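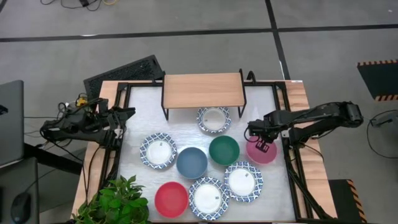
Tirniddale Community Kitchen Club

Lunch club bookings open again for the new year

December 12, 2020

Bookings for the January lunches are now open — 35 places each sitting, same as before the summer. Members first, then anyone on the waiting list. Please ring the office or drop a slip in the box by the side door. No bookings by text, they keep getting lost.

Price stays at £3 for members. Soup, a main and a pudding. Tea and coffee included, squash for the children. Doors at 11, food on the table by noon, and clearing up straight after as the hall is let in the afternoons.

Menus not fixed yet. Leek and potato soup is a definite for the first one, fish pie likely for the second. Tell us about allergies when you book, not on the day — the kitchen cannot swap things over at the last minute.
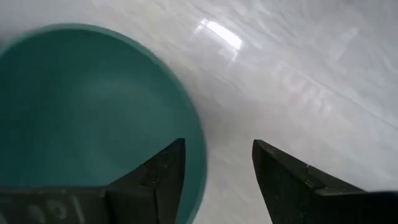
Crockery appeal did well. Thanks to everyone who left plates and bowls since June, and to Mindeo on the high street for keeping a collection box under the counter. We can't take any more mugs. Serving spoons and large lidded pans still wanted, also tea towels if clean and not too thin.

The grant of £200 from the Trillonus fund has come through and will go on a new water heater. Old one is past mending. Fitting should be done before the frist lunch, but if it slips we will use the urns.

Seating will be spaced out, households together. Bring a jumper, windows will be open. Lifts from the Lie end of the village can be arranged, ask when you ring.

Filed under: Club News, Food & Drink

Recent items
Hall car park: new markings
Christmas parcels — drop-off times
Allotment shed keys, please return
Winter soup recipes from members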